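4.3 What the bedside table is for

The earlier literature on furnished lets gives the bedside table a good deal of credit. Vrettos and Ismail call it "the most honest surface in the flat", on the grounds that whatever is needed in the night ends up on it or in it, whatever the owner had in mind. Piras goes further and treats the contents of the table as a measure of how well a room is kept. We have some sympathy with the first claim and very little with the second, and this section sets out why.

The Riment records, described in section 3, hold 2,215 entries for bedside furniture. Each entry gives the type of piece, whether it has a closed compartment, an open shelf or both, what stood on the top and what was stored underneath. The entries were made by the people who prepared the rooms, using a printed sheet. That matters more than previous users of the records have allowed. A person filling in a sheet with a box marked "telephone" will look for a telephone. A person with no box for "spare tissues" may or may not write them in at the bottom, depending on how late in the day it is and how many rooms are left.

Of the entries, 1,438 mention something stored below the top. Piras reads this as evidence that most tables are used for storage. It may be. It may equally be that the sheet has a line for it, and that people dislike leaving a line blank. When Melati Osman went through the handwriting for us she found long runs of entries in the same pen with the same two words, "tissues, below", down page after page. Either those rooms were very alike or somebody had stopped bending down to check. We do not know which, and neither did the authors who built percentages on them.

The trouble starts with the word "table". The sheet offers "drawer unit", "open table" and "cupboard", and a great many pieces fit none of these well. Round side tables are the worst case. A drum-shaped piece with a curved front may have a door, a drawer, or a panel that looks like either. Seen from the bed it can pass for a solid block. Seen from lower down, or from the other side, it has a shelf in it. Two people recording the same piece on different visits could put it under different headings and both would be defending what they saw. Barry Fothergill, who checked a small batch of the entries against the rooms in April, moved several round tables from "open" to "cupboard" and then moved a couple of them back.

We mention this at length as the whole of Piras's argument about "hidden" and "visible" storage rests on the distinction. He reports that goods kept behind a door are replaced less often than goods kept on an open shelf, and offers a tidy account of it: what cannot be seen is forgotten. It is a reasonable idea. We have tried to find it in the records and cannot, once the round tables are taken out. With them in, the effect appears or goes away according to which heading they are given. A result that depends on what one calls a piece of furniture should be held loosely.

The telephone

A corded telephone is the object most often recorded on the top. Vrettos and Ismail take this to mean that guests want one. We doubt it. A telephone with a cord is there because there is a socket in the wall to plug it into, and the table is there because the telephone has to stand on something. In the rooms we know, the order of events seems plain enough: the wiring went in first, low on the wall in the corner, and the furniture followed. The table's place beside the bed is then credited to the comfort of the sleeper when it may owe as much to the length of a cable.

The cord has its own effect on the space. A coiled cord will not lie flat. It hangs over the side of the table or spreads over the top, and the area it crosses is lost for a glass or a book. On a large rectangular table this hardly counts. On a small round one it does, and the telephone, its cord and the raised rim that many of these tables have leave less room than the stated diameter suggests. The Amegashie guidelines, which several lets in the records follow, give a minimum width for a bedside table and say nothing at all on how much of it should stay clear. A room can meet the guideline and still offer nowhere to put down a pair of glasses.

None of the entries says whether any telephone was used. One owner told us that hers had a dial tone and that she had never had reason to listen for it. We would not build anything on one owner, but we note that the opposite claim has been built on none.

Tissues and other soft goods

Packs of tissue are the commonest item named below the top. Here the sceptic has an easier time, because the reasons usually given do not agree with each other. Vrettos and Ismail describe the pack as a convenience for the guest. The Sivesetti handbook for people who clean and prepare rooms treats it as stock, to be kept near the place where it will be needed so that nobody has to carry it from a cupboard. These are different things. A convenience is put where a guest will find it. Stock is put where the cleaner will find it, and it does not much matter whether the guest does.

The wrapping gives some help. A pack still in its outer wrapping, with a shop label on it, looks more like stock, and one opened and set on the top looks more like a convenience. But the records only say "tissues", and the sheet has no place to add whether they were wrapped. We think the question of what the pack is doing there cannot be settled from the entries, and that the two readings should at least be kept apart in print.

There is also the matter of what the words on a wrapper are taken to show. In an aside, Piras suggests that the wording of household goods, with its softness and its care for the family, helps to make a let feel like a home. We find this hard to credit of something kept below knee height. Such wording is addressed to a person standing in a shop. By the time the pack is on a shelf beside a bed it has done its work, and a guest who reaches for it in the dark is not reading.

One room

Figure 2 shows the corner of one room from the Colex set, with most of the features at issue in a very small area. We do not offer it as typical. We have no good way of knowing what typical would be.

Figure 2. Bedside corner, Colex set. In order: golden-tan package with Chinese lettering, seen close; round table with telephone, and a gold-coloured bag on the lower shelf; wall plates and thin black cable near the inside corner; round table with telephone, showing the curved line on its front.

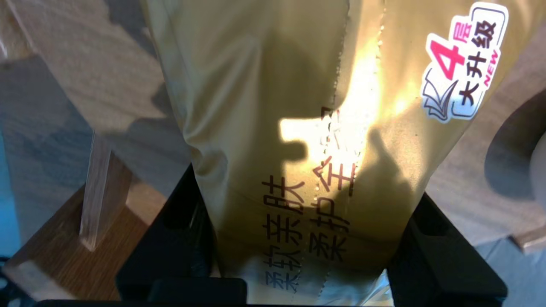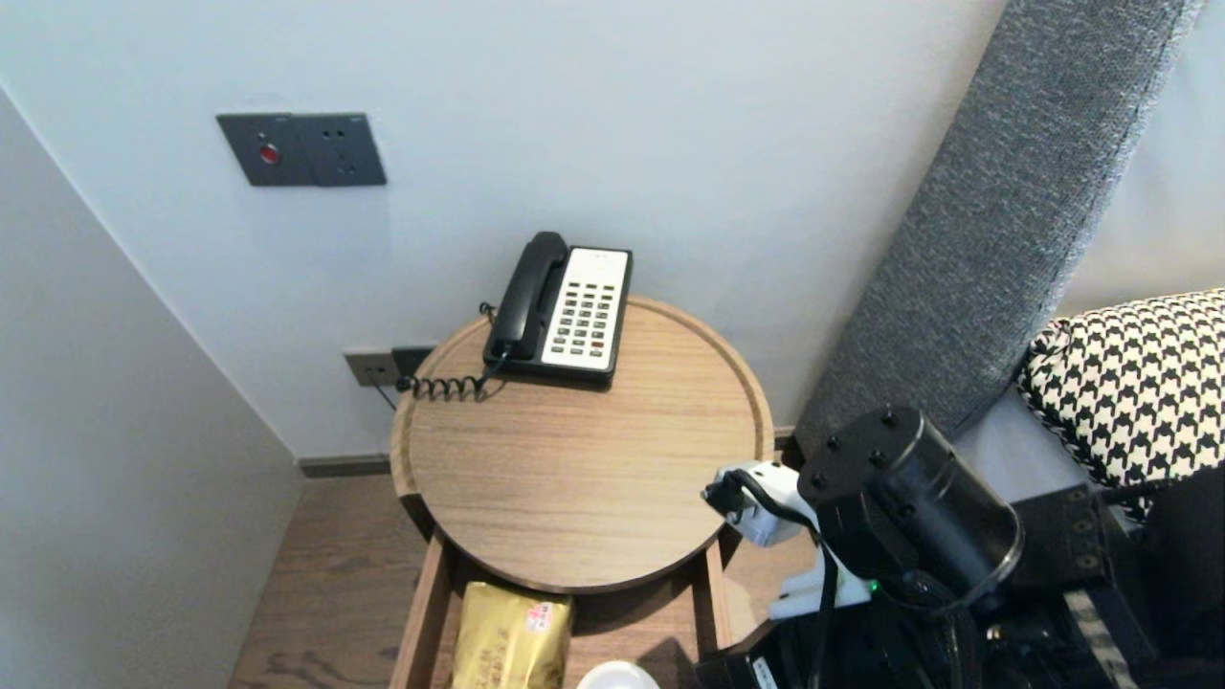
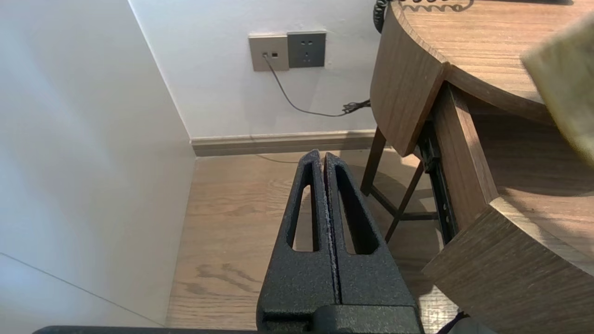
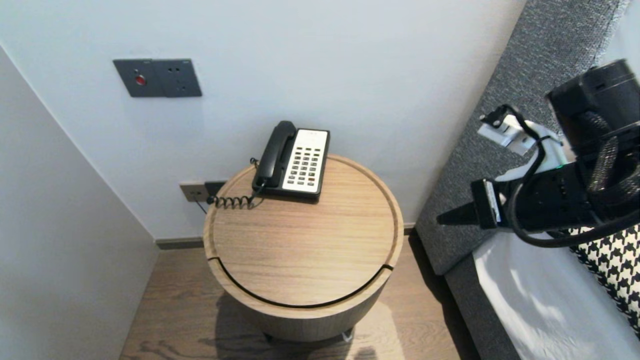 Reading time: 8 minutes

The second and fourth views make our point about headings better than the records do. In the second, the round table has an open lower shelf with a bag on it, and a recorder would be right to write "open table". In the fourth, the front carries a curved groove that reads as the outline of a door or a drawer, and "cupboard" would be the natural choice. We have put the two views to colleagues separately and had both answers, each given with confidence.

The third view bears on the telephone. Two plates sit side by side on the back wall, and a thin black cable leaves one of them and droops away to the right. It fits our suggestion that the wiring comes first and the furniture after. It does not prove it, and we would distrust anyone who said it did. A picture of a cable shows where a cable runs.

As for the package in the first view, the large lettering speaks of softness on the skin and of gentle care for the whole family, and a white label announces four layers and a major upgrade. It is the sort of wording Piras has in mind. Whether it was put in the room for a guest or kept as stock is exactly what we said could not be read off a shelf, and having the label in front of us has not changed our minds.

We therefore leave the stored goods out of the comparisons in section 5 and keep only the type of piece, with the round tables entered under a heading of their own.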